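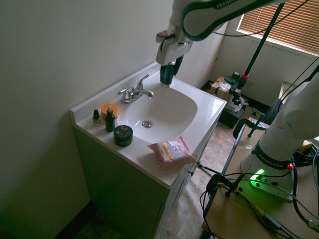 White vanity top with the molded-in basin

How long should it take for hot water to reach a bathroom sink?

Posted by Kanako Hayashi in Home & Plumbing
Monday, January 11, 2021

Hello everyone, and thank you in advance for reading, I know I tend to go on. We moved to Granddale in December, into a single-story house that was added onto at the back at some point before our time. The water heater is in the garage at one end and the bathroom is all the way down at the other. In the mornings I turn on the hot side at the sink and then I stand there. And stand there! I have brushed my teeth, put my hair up and picked out earrings before it gets even a little warm. The shower in the same bathroom takes nearly as long if it goes first, but if someone has just showered then the sink is fine. The kitchen, which shares a wall with the garage, is hot almost right away.

My husband thinks the water heater is on its way out. My mother thinks we should turn it up as high as it will go. I would rather not do either until I know what's wrong, and I hate pouring all that clean water down the drain. I did start catching it in a pitcher for the houseplants, but there are only so many houseplants. Is this normal for a long house? Is there anything we can do that doesn't involve opening up the walls?

Genji Koyama

Welcome to Granddale, Kanako! I don't think there is a thing wrong with your heater. If the kitchen gets hot quickly and stays hot, the heater is doing its job, and your husband can relax. What you have is a long pipe full of water that cooled off overnight, and all of it has to come out of the faucet before the hot water can get there. A bathroom sink makes it worse than a shower would, as bathroom faucets are usually built to let out less water, so the pipe empties slowly.

Please don't turn the heater all the way up. It won't bring the water to you any faster and somebody could get scalded, especially if you have little ones or older folks visiting.

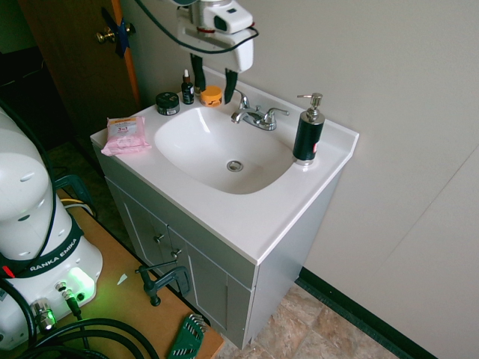 What I would do first costs nothing. Unscrew the little screen at the tip of the spout (wrap the end in a rag so you don't scratch the finish) and soak it in vinegar for an hour. Ours was so full of grit that I felt a bit ashamed. Then look under the sink and make sure the hot shutoff valve is open all the way. Previous owners do funny things with those valves. If the hot line runs through a crawl space you can get into, put foam sleeves on it. They won't help with the first draw of the morning, but the water will stay warm longer between one person and the next — and that is when most of the arguing happens in our house.

If you've done all that and it still drives you crazy, look into a recirculating pump. There is a kind that goes at the heater with a small valve under the farthest sink, so the walls stay closed. I paid some $200 for mine and put it in myself over a weekend, with a good deal of muttering. Get one with a timer so it only runs when you're up and about. The cold tap may come out lukewarm for a moment after it has been running, so don't be alarmed.

Masanobu Fukuda

Just get a tankless heater. Endless hot water.

Ayane Ebihara

I have to gently disagree with Masanobu, since we did exactly that at our old place in Divham. A tankless unit in the garage has the same long pipe in front of it, plus a few extra seconds to fire up, so our wait got longer. We paid $945 for the unit before anyone had even come out to install it, and I was not pleasant company that week.

Genji's pump is a good idea. The other choice is a small electric tank, the size of a big stockpot, inside the vanity cabinet. You'll need an outlet in there and you will lose the spot where the spare towels go. Measure around the drain trap before you order one. I didn't, and had to send the first one back.

And do keep the pitcher going. I use mine for rinsing out the recycling.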